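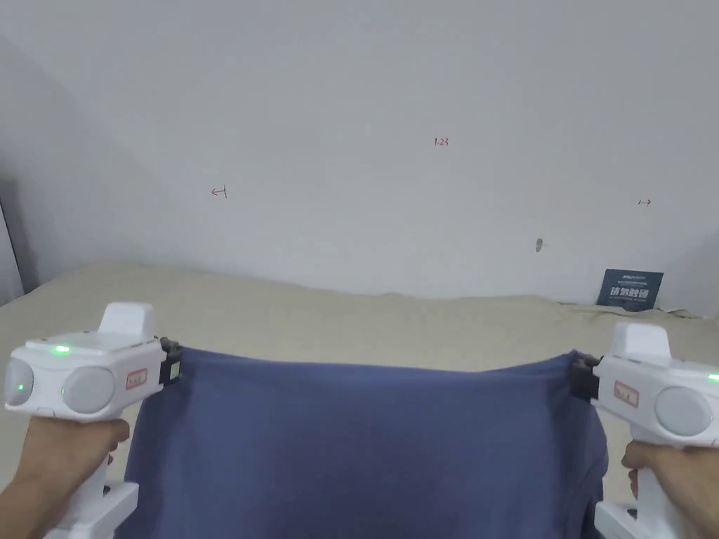
**Slide 1 – Fabric handling before the fold**

- Start with the hold, then move to the fold. Most folding errors are set before the cloth touches the surface.
- Hold at two adjacent corners, with the top edge level. If one side sits low, the first crease runs diagonal and stays there.
- Dark, soft fabric hides twist. Check the lower edge as well as the upper one.

**Slide 2 – The surface**

- A bed works. It gives more than a table, so lay the cloth down and smooth it from the center out.
- Wrinkles in the cover carry through thin cotton. Pull the cover tight first.
- Table height matters more in batch work. The Masow laundry room runs 200 pieces on a Sunday – ask who in the audience folds at that volume.

**Slide 3 – Sequence for a flat towel**

1. Lower the far edge and let the cloth settle.
2. Fold in half lengthwise, edges matched.
3. Fold in half again across the width, giving 4 layers.
4. Press once with a flat hand.

Pause for questions on T-shirts. Sleeves go in before step 2; details are in the Kovasari handout, page 2.

**Slide 4 – Stacking**

- Folded edge faces out on every piece.
- Shelf depth at Masow is 265 mm. Measure yours before choosing a fold width.

Leave this slide up during the demo.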